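Furden Blackout Curtain Liners: Three Months In

I should say right off that I am not a curtain person. I lived for years with whatever the last tenant left on the rods, and I was perfectly happy. Then we moved to Brarkusgate, into a second-floor place with big beautiful east windows, and by the end of the first week I was waking up at 4:50 every morning with the sun square in my face. Something had to be done!

I already had curtains I liked, so I went looking for liners, the kind you hang behind what you've got. I settled on the Furden set after reading far too many reviews (it had 3861 of them, and I promise I didn't read them all, but I read more than I'd like to admit).

What you get

Two panels, a bag of little plastic hooks, and a folded sheet of instructions with drawings so small I had to take it over to the window. The panels are soft on the room side and have a rubbery coating on the back. They smelled a bit like a new shower curtain for the first few days, and then one morning I noticed I'd stopped noticing. I hung mine over the porch railing for an afternoon, and I think that helped.

Putting them up

The hooks go through slots along the top of the liner and then into the header tape of your own curtain. Each of my panels took 13 hooks. If your curtains have grommets instead of tape, you'll need the separate ring kit, and I do wish they said so on the front of the package. My bedroom curtains have tape, my office ones have grommets, and you can guess which pair I started with.

Set aside an evening for it. The first panel took me most of an hour with a cup of tea going cold beside me, and the second went up in the time it takes to listen to a couple of songs.

Length

Mine came a touch long for the office, where the window stops at the counter. You can trim these with ordinary household scissors and the edge doesn't fray, so there's no hemming. Hang them first, let them drop overnight, and only then cut. I went a little at a time and still ended up with one side shorter than the other, but it sits behind the curtain and I've made my peace with it. 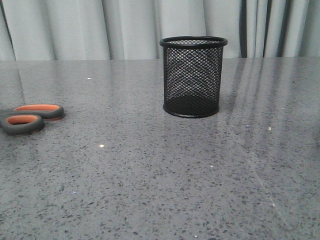 How dark is dark?

Very. With the bedroom liners closed I can't see my hand at sunrise. You do get a thin line of light at each side unless your rod wraps back to the wall, and mine doesn't, so I stuck a bit of Velcro down the edges. I had looked at the Wetus liners too, which come with side magnets, but they were nearly double the price and only sold in white.

They've also taken the edge off the street noise, though I wouldn't buy them for that alone. The trash truck still comes through loud and clear.

Washing

Cold water, gentle cycle, no dryer. I've washed the bedroom pair once and the coating looks the same as before. Take the hooks out first! I found one in the door seal a week later.

Would I buy them again?

I would, and I did. A second set is hanging in the guest room, and my sister has asked for the link. Four stars from me, with the missing one for those instructions and the ring kit business.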